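Plotcombe shops for a second pair of arms

I've been badgering Malcolm Clegg about next year's kit list since May, and he's finally let me see it! Top of the page is another two-arm bench for the fruit work, with 800 pounds set aside for spare gripper fingers and cables.
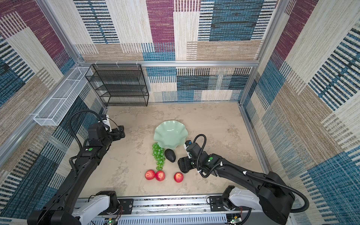
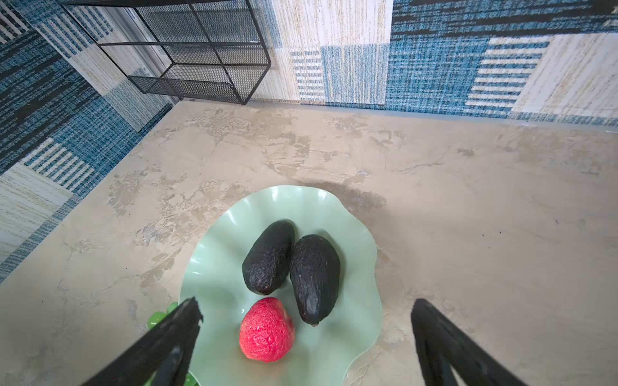 Will the new bench be bought or leased? Leased for 2 years, with the option to buy afterwards - Malcolm wants the quote from Ultard in writing before he signs anything, and Whiteley are still pricing theirs.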